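Wrist camera extrinsics drift after replay in sim

gindholm_dev
Replaying logged episodes through the Tater renderer. Joint states match the log to the last digit, but the wrist view comes back rolled well away from level – walls and wall picture all on the diagonal. Open gripper, nothing grasped.
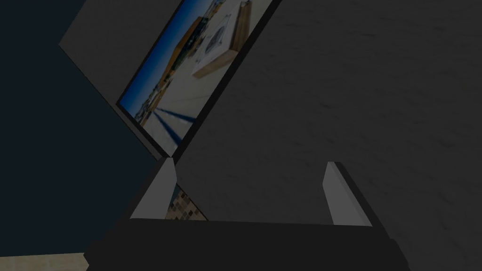 I get the same roll on every episode, so noise is ruled out. Planner is Osman, default config.

Shiyu Yuan
Quaternion order. Tater writes xyzw, the Osman loader expects wxyz.

gindholm_dev
Checked that first. Swapping it puts the camera inside the palm.

ylu
I don't think it's a bug. If wrist joint 4 is at 90 degrees, the camera rolls with it. Compare with the head view before touching the extrinsics.

gindholm_dev
Head view, same scene. Arms look plausible to me, but there is a white tool hanging in mid-air beyond the left gripper.
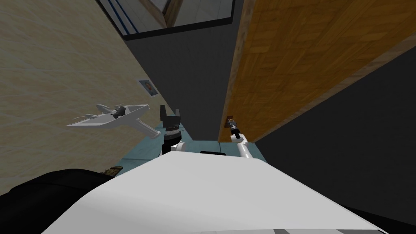
Physics is off during replay, so object poses come straight from the log.

Shiyu Yuan
Then check the object's parent frame too. I still say it's a convention problem.

ylu
Two separate issues. Print the camera pose relative to the wrist link over 2 episodes. If it's constant, the mount is fine.

gindholm_dev
Constant. Looking at the object frames next.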